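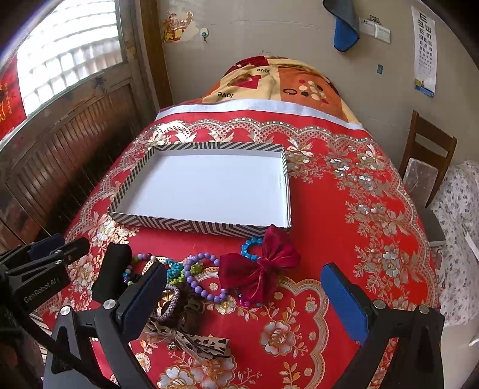

沈砚禾

聚落地理 第四讲 小港镇的形成与变迁：以Clukater为例

本讲接着上一讲的“腹地”概念往下讲。上次布置的等高线图请带来，后半节课要用。没有拿到底图的同学，课前到资料室领，底图是黑白的，河流要自己描一遍。

一、位置

Clukater是一个小港镇，位于Moges湾的西北岸，背后是一道不高的石灰岩山岭。湾口朝东南，外面横着一座狭长的岛，名叫Grarnico。从镇中心的旧码头到岛的北端，直线距离12公里。岛上没有常年河流，旧时只有牧羊人和看灯塔的人住。

内陆方向最近的较大聚落是Nikura，在山岭另一侧的盆地里。Nikura是农业镇，也是行政上的上级所在地，Clukater的税务、法庭、中学都归在那边。两镇之间只有一条翻山路可走，冬天雨后常有落石。

描述一个聚落的位置，习惯上分绝对位置和相对位置。绝对位置就是经纬度和海拔，查图即得。相对位置要说清楚它跟什么有关系：跟航线的关系，跟水源的关系，跟腹地中心的关系，跟行政中心的关系。考试里写位置的题，很多人只写前一半，这样拿不到满分。

Clukater的相对位置可以这样写：处于有岛屿遮蔽的海湾内侧，与外海航线之间隔着Grarnico岛；与农业腹地之间隔着山岭，联系靠单一道路；附近没有同等规模的港口。这三点在后面都会用到。

二、地名

这个镇用过不止一个名字。现存最早的书面记载见于1432年的一份盐税册，写作Clucatera，指的是海边的一片盐滩，并不是镇。当时的居民点在山坡上，另有名称，册子里没有写。后来坡上的居民点衰落，人口往海边移，盐滩的名字就转到了新的居民点上。

地名转移是聚落地理里很常见的现象，读旧图时要特别小心。同一个名字在两张不同年代的图上，指的可能是两个地点。判断的办法有：看图上的符号是面状还是点状；看它与河口、岬角这类不易变动的地物之间的方位；看同时期文书里提到的距离。

有一段时期，外来的矿业公司把这里叫作“工场”，当地话里至今还把下城叫作“工场边”。这类以功能为名的叫法一般用不长，功能消失以后，名字只在口语里留一阵。正式地名后来恢复为Clukater，拼写沿用至今。

Moges湾的名字来源不明。有一种说法认为与旧方言里“浅”这个词有关，湾的西侧确实很浅，但这个说法没有文书支持，笔记里记“待考”就可以。

三、自然条件

1. 地形。山岭走向大致与海岸平行，坡面上陡下缓，坡脚是一条窄的冲积带。镇区基本都在这条冲积带上，呈条状，沿岸展开。往后没有多少平地可用，所以新建的住房只能向两端延伸，或者上坡。

2. 水源。镇内只有一条季节性溪流，夏季断流。旧时的生活用水来自坡脚的泉，上城的几口井都分布在同一条等高线附近，这与石灰岩和下伏页岩的接触面有关。泉线的位置决定了老居民点的位置，请在底图上把泉点连起来，对照老街的走向看一看。

3. 风浪。冬季盛行东北风，夏季午后有海风。Grarnico岛挡住了来自外海的大部分涌浪，但挡不住从岛北端绕进来的部分。旧码头修在湾的南侧，就是避开这一段。早期海图上，湾北侧标着“不宜下锚”。

4. 水深。湾西侧浅，东南侧深。帆船时代吃水浅，整个湾都能用；换成铁壳轮船以后，能用的只剩东南侧一段。港区因此南移，老码头改作渔船停靠。这一步变化对镇的格局影响很大，第五节再讲。

四、经济的几个阶段

盐。最早的产业是晒盐。盐滩需要平坦、日照长、淡水少，西侧浅滩正合适。盐由驮队翻山运到Nikura，换回粮食和木料。这个阶段的港口其实没什么海运，联系主要是朝内陆的。

矿。后来在山岭南段发现了铅矿，外来公司进驻，修了窄轨铁路和装船栈桥。人口在短期内增加，来的多是单身男工，住在工棚里。下城就是这个时候成形的，街道成方格，与上城弯曲的老街完全不同。读平面图时，街道形态往往比建筑本身更能说明年代，建筑会翻修，街道线很少动。

渔。矿停以后，一部分人离开，留下的人转向捕鱼和小规模造船。渔业支撑不了原有的人口，栈桥没有拆，只是不再使用。窄轨的路基后来铺成了现在的沿海路。

客运和夏季旅游。现在镇上的收入主要靠到Grarnico和更远岛屿的渡船，以及夏天来住的人。最近一次登记的常住人口是2962人，夏季人数要多出不少，但没有可靠的统计，作业里不要自己估一个数。

注意四个阶段之间不是整齐地前后替换。晒盐在开矿时期还在继续，渔业更是从头到尾都有。教材上的阶段表为了好记，把起止年份画得很清楚，使用的时候要知道这是简化。

五、镇区结构

镇区可以分成上城、下城和新港三部分。

上城沿泉线分布，路窄，房屋密，教堂和旧市场在这里。现在住户以老年人为主，有一些房子空着。

下城是矿业时期的方格街区，离旧码头近。原来的工棚大多已经改建，街区尺寸还保留着。商店、邮局、诊所都在下城，日常活动的重心也在这里。

新港在东南侧，是轮船和渡船停靠的地方，周围是停车场、仓库和售票处，居民很少。新港与下城之间有一段空地，是原来的矿石堆场，土里铅的含量偏高，长期没有建房。

从这三部分的排列可以看出，镇的重心随着水深条件和交通工具变化，逐步由坡上移到岸边，再沿岸向东南移。但居住重心并没有跟着港口走到底，它停在了下城。原因可以讨论，堆场是一个，地价是一个，学校和诊所的位置也是一个。

六、港口与腹地

上一讲给过腹地的定义：一个港口的货物和旅客所来自、所去往的陆地范围。按这个定义，Clukater的腹地一直不大。山岭限制了它，Nikura盆地的农产品后来改走北面的公路，不再经过这里。

腹地小的港口，兴衰往往取决于一种货物。矿石占主导的时候，港口设施完全按矿石的要求建，栈桥只适合装散货，矿停以后很难转用。请把这一点与上一讲的河口大港作比较，那里货类多，单一货物减少时影响有限。

与腹地相对的概念是“前地”，即港口通过海路所联系的地区。Clukater的前地变化比腹地大：晒盐时期几乎没有；矿业时期是远方的冶炼港；现在是近处的岛屿。现在的渡船航线共有2条，一条到Grarnico，一条绕过岛的北端往外走，后者冬季停航。

课堂上有同学问，Grarnico岛算不算Clukater的腹地。按严格定义不算，它隔着海，应归入前地。但岛上居民看病、上学、买东西都在Clukater，从中心地的角度看，岛属于它的服务范围。腹地和服务范围是两个概念，答题时先说明用的是哪一个。

七、资料的使用

本讲用到的资料有以下几类，各有各的问题。

税册。年代可靠，但只记要交税的东西。不交税的人和地，在税册里看不到。不能因为税册没有记载，就说那里没有人住。

海图。岸线和水深画得细，岸上的部分画得很粗，常常只画从海上看得到的塔和山头。用海图推断镇区范围，容易偏小。

公司档案。矿业公司留下的图纸精度高，但只画公司自己的地产。下城有几条街在图纸上是空白，实际当时已有住户。

口述。关于“工场边”这个叫法，主要靠口述材料。口述里的年代一般不准，方位和用途比较可信。

八、课后作业

在底图上完成下列内容：描出季节性溪流和泉线；用不同线型标出上城、下城、新港的范围；标出旧码头、栈桥和矿石堆场；画出由Clukater到Nikura的翻山路，并沿路作一条地形剖面。

剖面图的垂直比例自己定，但必须写出来。上次有不少人没写，图画得再好也没法看。横轴从码头一侧起，纵轴单位用米。

另写一段短文，说明港区为什么南移，要求至少用到水深和船型这两个因素。不要抄讲义原句。

作业于8月16日星期一上课前交，交纸本，背面写学号。迟交的放到资料室门口的信箱里，按迟交计分。

九、下一讲预告

第五讲讲山间盆地的集镇，以Nikura为主，会回到翻山路的问题，从另一头再看一遍。请先读教材中关于集市周期的一节，脚注可以略过。野外实习安排在9月，路线还没有最后定，渡船冬季时刻表出来以前，先按不上岛准备。

补充说明：讲义第二节里Clucatera的拼写，油印本上漏了一个字母，请自行改正。第四节的阶段表没有印出来，以黑板上抄的为准。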